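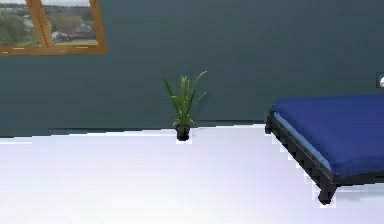
Bedroom preset, Simlow scene pack, default lighting

gridlatch
Bought the Simlow home pack for nav training. 959 room layouts, 7 camera heights. Loads fine in our stack. Edges come out stair-stepped on the bed rails and where the wall meets the floor. Is that the pack or my render settings?

torque_nm
Render settings, most likely. Check that anti-aliasing is on in the sensor config. The pack ships with it off to keep the frame rate up.

paddock7
I'd blame the pack. Ran 1,000 episodes on it in April with AA on and still got jaggies at low resolution. The Zorneck set was cleaner, but it has no collision meshes on soft furniture.

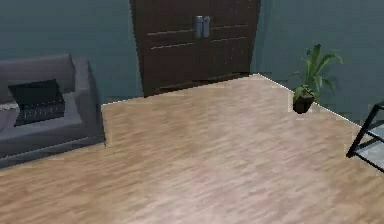
gridlatch
AA helped a little. My bigger concern is depth. We train with a high, tilted-down camera, and glass is the usual failure. The living room has a glass-topped table with thin black metal legs, close to a potted plant, so I used that corner as the test case. Depth goes straight through the top to the floor. 163 bad returns in one run.

torque_nm
A real stereo camera does that too. I'd leave it.

paddock7
Disagree. Real sensors give noise or dropouts on glass, not a clean floor reading. Your policy will learn to drive under tabletops.

gridlatch
Griffiths support says a depth material override is in the next build. No date. Has anyone tried the Nundport plugin for this?

torque_nm
Yes. Works per object, so you tag each glass mesh by hand.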